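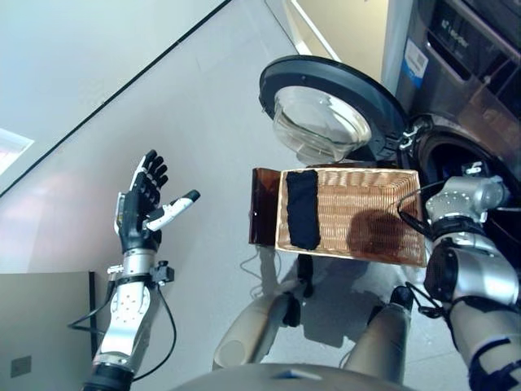
Where can residents of the Clurkia apartments do their washing while the basement laundry is closed?

In the new laundry room on the ground floor of the east building, which opened on March 31, 2026, and will stay open to all tenants until the basement work is finished.

The room has five front-loading washers and five dryers, a folding counter along the back wall and a rack of shared baskets by the entrance. It replaces a bicycle store that had been little used for years, according to the building's manager, Vastley. The bicycles have been moved to a covered area behind the parking lot.

The basement laundry was shut in February after a drain backed up and water reached the electrical panel. Tenants in both buildings were told to expect a closure of two weeks. A plumber's inspection then found that a longer section of pipe needed to be replaced, and Vastley decided to convert the bicycle store while the work went on.

"We could have waited, but people have to wash their clothes," said Hakim Lumenta, property manager for Vastley. "The water line was already close by, so the conversion went faster than we thought."

Clurkia has 279 apartments, and most of them have no hookup for a washer. During the closure many tenants used Jostero, a coin laundry on the other side of the avenue, where the wait for a machine in the evening was often more than an hour.

Yanti Khoo, who lives on the fourth floor of the west building with her two sons, said she had been washing school clothes in the bathtub and drying them on chairs.

"The socks are the worst part. They take two days to dry in winter," she said. "I did three loads here this morning and went home with everything dry."

A wash costs the same as it did in the basement, and tenants can keep using the payment cards they already have. Cards can be topped up at the machine by the door or at the management office. A normal cycle takes less than an hour. The dryers run for up to 90 minutes, after which they have to be paid for again.

The room is open from early morning until late evening, and the last wash should be started 90 minutes before closing. Hours are posted on the door and in both lobbies. Keys to the old laundry do not work on the new lock — tenants need the gray fob that opens the front entrance.

Vastley has put up a short list of rules. Laundry left in a machine for more than half an hour after the cycle ends may be moved to a basket by the next person. The baskets are to stay in the room. Washer doors should be left open after use so the drums and rubber seals can dry out, something Lumenta said was a regular problem downstairs, where several machines had developed mold around the door.

Tenants are also asked to look inside the drum and the basket for small items before leaving. The management office has kept a lost-and-found box for several years, and it is mostly single socks.

Damián Xolalpa, who has lived in the east building since it opened, said he liked having the laundry above ground but thought five washers were too few.

"It's fine at ten in the morning. Come back after dinner and see," he said. He would like to see a sign-up sheet for the evening hours.

Lumenta said a sign-up sheet had been tried in the basement and dropped after complaints about people reserving machines and not showing up. Vastley will look at how the room is used before deciding on any changes, he said.

Plumbing work in the basement is being done by Ong, which also handled the conversion upstairs. Bayu Harahap, the site supervisor, said the old pipe had been removed and the floor would be opened along the north wall next. Some noise should be expected during working hours, mainly on the lower floors of the west building.

No reopening date has been set for the basement laundry. Lumenta said the ground-floor room could be kept after that — a decision would depend on water costs and on where the bicycles end up.

Questions about cards and fobs can be taken to the management office in the east lobby.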